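Visit checklist with my comments – hand-held gripper demo, home setting
Date of visit: 15 February 2024
Checked by: Alžběta Charvát
Task shown: sorting jewelry, two grippers
Site: private apartment, bedroom
Sheet: Romis visitor form, 26 points (I'm only writing up the ones where I had something to say, the rest are plain yes)

3. Walkway clear from the door to the demo spot – YES
I came in with my coat on and a bag over each shoulder and didn't knock anything over, so that's a pass from me. Visitors should still leave bags in the hallway. I put this on the form in September and I'm putting it on again!

4. Group size – YES
Six of us, which is plenty for a bedroom. I would not go higher. At the Getum open day they let people drift in whenever they liked and you couldn't hear the person talking.

7. Work surface steady, cloth can't slide – YES, with comment
I leaned on the table (I asked first) and it held fine. The cloth is another story. It's a pretty one but it's just laid on, and if somebody catches a corner with a sleeve the whole job goes on the floor. Clips, please, or one of those rubbery mats underneath.

8. Small parts contained – PARTLY
The tray does its job. I'd like everything that isn't being sorted to go in a second tray, though, and not sit on the cloth next to the first one. Beads roll, and families bring toddlers to open days.

9. Pads checked for cracks, grit and loose edges – YES
Did these myself before we started, with a flashlight and a fingertip. One had a bit of lint in the ribs and I picked it out. Anyone running the demo should do the same between groups, it takes no time at all.

11. Pinch points explained to visitors – YES
Good talk, short and clear. Keep your free hand away from the linkages, don't close the jaws on somebody's finger to be funny. I've seen a grown man do that at the Triso day, so yes, it needs saying out loud.

12. Screws and pivot pins tight – YES
No wobble on either tool that I could feel. Please write the check in the log as well. The last entry was for the Tak visit and I know it's been done more often than that.

14. Grip gentle enough for the items – YES
This was the part I came for. Strung beads and thin bangles are a mean test – squeeze too hard and you bend something, too soft and it drops back in the pile. I could have watched for another hour. 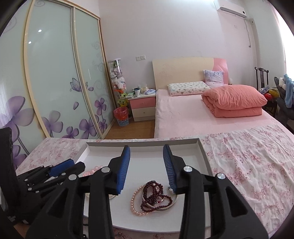

The tangle with the dark red beads, and then the silver bangle held up between the pads.
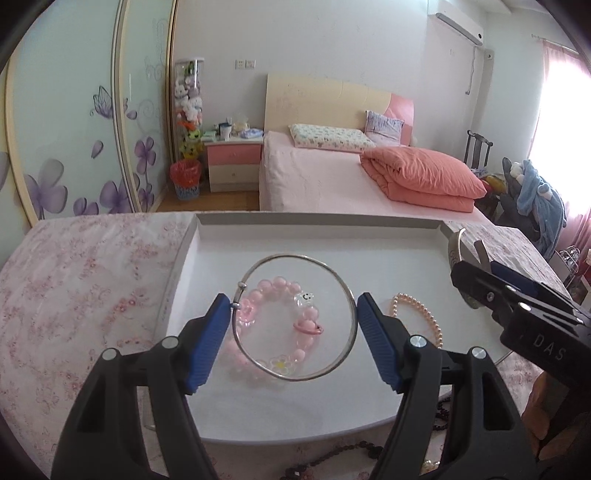

15. Two operators, enough elbow room – PARTLY
They need an agreed word for when one person is reaching in. "Mine" would do. Two tools over one little tray gets crowded fast, and I'd rather hear people talking than hear plastic knocking together.

17. Visitors' own jewelry kept out of the tray – NO
Not on the rules card at all! Someone will offer a ring, they always do. Add a line, and say no nicely.

19. Cords and chargers off the floor – YES

22. Lighting – YES
Nice daylight. If a visit runs into the evening, bring a lamp and try it out before people arrive.

26. Overall – PASS, with three things to fix
Clips for the cloth, second tray, line on the card about personal jewelry. Send me a note when they're in and I'll sign the back page. I also still have the spare flashlight in my coat pocket, sorry, I'll drop it off.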